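Kareck Workroom
Bench and Floor Inspection Checklist, with Comments

Location: Rengifo building, ground floor, Bench 3
Inspected by: Viola Martinelli
Reviewed by: Jhonatan Benavides
Date: December 4, 2019
Previous inspection: November
Result codes: P = pass, C = pass with comment, F = fail, N = not inspected

Section A. Tabletop

A1. Surface free of splinters, raised grain and open joints: C
Comment: Checked by hand with a cotton cloth, along the strips and then across them. The cloth snagged twice at the same joint. Sanded by hand with the block and rechecked. No snag on the second pass. Small knots are sound and do not lift under a fingernail.

A2. Surface finish intact: C
Comment: Finish is dull over the working area. Re-oil before the next inspection. Use the Judura bench oil already in stores and leave it overnight before the bench goes back into service. Do not apply over sanding dust.

A3. Flat within tolerance: P
Comment: Straightedge laid lengthwise, crosswise and on both diagonals. The 3 mm feeler did not pass at any point.

A4. Edges and corners free of sharp damage: P

A5. Fasteners between top and supporting frame tight: C
Comment: One fastener took a quarter turn. Marked with paint pen. If it has moved at the next inspection, replace it and do not retighten.

Section B. Storage and small containers

B1. Baskets free of cracks and sharp molding flash: P
Comment: Flexed by hand at each corner. The translucent ones are easier to check against a lamp, where a crack shows as a bright line.

B2. Only baskets in current use kept on the bench: P
Comment: One small red basket on the bench during the inspection. The remainder are on the Helik shelf.

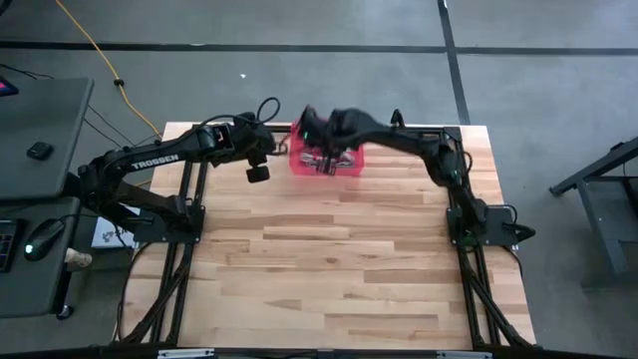

B3. Baskets clean, no residue in the corners: C
Comment: Two from the shelf had label adhesive on the base. Removed with warm water and a plastic scraper. Solvent clouds this type of plastic and should not be used, including the wipes kept at the sink.

B4. Shelf load within the posted limit: P
Comment: Posted limit is 65 lb per shelf. Heaviest shelf weighed in two lots, total well under. The load card has faded and needs to be reprinted.

Section C. Frame and cables

C1. Black rails straight, no dents or loose end fittings: P

C2. Diagonal struts tight at both ends: P
Comment: Checked with the torque driver. No movement.

C3. Cables bundled and clear of knees and feet: C
Comment: Bundles are secure. One tie had been trimmed at an angle and left a sharp tail. Cut flush. Several older ties elsewhere in the room have the same fault and are listed on the general sheet.

C4. Cable jackets free of cuts, crushing and tape repairs: P

C5. Mounting bases seated flat on the bench: P
Comment: Paper strip test at each base. The strip did not enter on any side.

Section D. Floor

D1. Floor dry and free of loose material: C
Comment: Sanding dust from A1 vacuumed before this item was marked. The bench was sanded before the floor was inspected, so the order of the form should be kept as printed.

D2. Clear walkway maintained on the open side: P
Comment: Measured at the narrowest point, with the stool pushed in.

D3. Surface free of lifted areas and trip edges: P

D4. Floor marking tape legible: F
Comment: Tape at the walkway entrance is worn through. Replace the full length. The last patch lifted within 15 days.

Section E. Lighting and access

E1. Task lighting even across the bench: P

E2. Extinguisher present, pin and seal in place: P
Comment: Gauge in the green. Tag initialed.

E3. Emergency stop reachable from the operator position: P
Comment: Tested with power on. Reset confirmed.

E4. First aid box stocked: N
Comment: Box was locked and the key was out with the day shift. To be inspected separately and the result added to this sheet.

Open actions

1. Re-oil tabletop (A2). Martinelli.
2. Reprint shelf load card (B4). Benavides.
3. Replace floor marking tape, full length (D4). Benavides.
4. Inspect first aid box (E4). Martinelli.

Reviewer's comments (J. Benavides)

A1: Agreed. Please record the position of the joint by distance from the left edge, so that the next inspector can find it.
A5: Keep the paint mark. Do not clean it off when the top is oiled.
D4: Tape ordered. The failed item does not take the bench out of service. A cone goes at the walkway entrance until the tape is down.

Copy to the Kareck binder. Retain until the next signed sheet is filed.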